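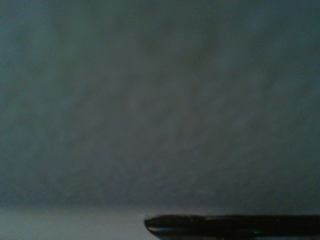

The Flat Grey Wall

Paint for rooms where people work at a bench

Grey is the most frequently specified wall colour for workrooms in this country and one of the least carefully chosen. A client asks for "a mid grey, nothing warm", a decorator picks the nearest card in the fan, and the wall goes up in a weekend. By Monday it looks green at one end and lavender at the other, and there is a disagreement about whether the tins came from the same batch.

Usually they did. A neutral grey reflects the visible wavelengths in nearly equal measure, so it has little colour of its own with which to resist the light falling on it. A strong red stays red under most lamps. A grey with a trace of blue pigment will read as blue beside a north window, as green under a poor fluorescent tube and as almost brown under a filament bulb.

Vandana Shakya has been painting and repainting workrooms in Steltham for most of her career, and now does little else. Her jobs are small: a bookbinder's back room, a framing shop, two dental laboratories, a garage fitted out for mending clocks. What they share is a bench pushed up against a wall, and a person who looks at that wall at close range for hours at a stretch.

"In a sitting room the wall is four metres off and has a sofa in front of it," she says. "At a bench it's at arm's length. You see the roller marks. You see where I stopped for lunch."

Her standard wall is a dead matt emulsion on a skimmed surface, with a mist coat and two full coats. The mist coat is ordinary contract matt let down with water, and it goes on new plaster only when the plaster has dried to an even pale colour throughout. Dark patches mean moisture, and moisture under emulsion gives the clouded finish that customers tend to blame on the paint.

Clouding has other causes. Uneven suction is the commonest: filler drinks more than the plaster round it, so a filled patch dries flatter and slightly lighter. Working the roller back into paint that has begun to set is the next. A third is stopping halfway across a wall, which leaves a band where the two edges overlap. On white none of this shows much. On a mid grey in side light, all of it does.

The colour she uses most is mixed for her by Varghese, the trade counter on the Stulton road, and is known there by its book number, 677. It is a blue-grey with a little green in it. The green was added after the first few jobs, where the plain version turned faintly violet under the cool white lamps that bench workers prefer. It has a light reflectance value low enough to stop glare from a task lamp and high enough that the room does not need extra fittings.

She keeps a record of every tin. The page for the clock room shows two coats of 677, a short-pile roller, windows shut, heating off, and a note that the right-hand return was cut in last and dried a shade darker. It was redone the following day at her own cost.

The bench is the other half of the problem. A pale top throws light back up the lowest part of the wall, so the bottom of the wall looks lighter than the middle and the join between the two becomes hard to judge by eye. Some clients like this. Others find that small pale parts vanish against the surface and end up covering it with a dark mat. Shakya's advice is to settle the top before the wall, and to look at the painted sample with the real top underneath it.

For the top itself she recommends a hard, wipeable surface in an off-white with very low sheen. Gloss gives a reflection of the lamp exactly where the hands are. The Takinum board she fitted in the framing shop has a fine texture that hides scratches reasonably well, though it holds graphite and has to be cleaned with a soft brush and a mild detergent. Abrasive creams polish it in patches, and the patches are permanent.

Where top meets wall she leaves a gap of a few millimetres, filled with a flexible sealant in the wall colour. White sealant draws a line the full length of the bench and yellows sooner than the board does. Upstands are fitted only where there is water.

Costs are modest. The framing shop, with one long wall skimmed and painted and a new top fitted, came to £3884, of which the paint itself accounted for £188. Sample pots were £62, which the owner queried. They had been brushed on to lining paper and moved along the wall at nine in the morning, at midday and after dark with the bench lamps on, and three of the five colours were rejected on the evening showing alone.

The two dental laboratories are due for repainting in September. One wants the same grey again. The other has changed its lamps and is back at the sample stage, with sheets of lining paper taped up behind the bench and the date of each coat written in pencil on the back.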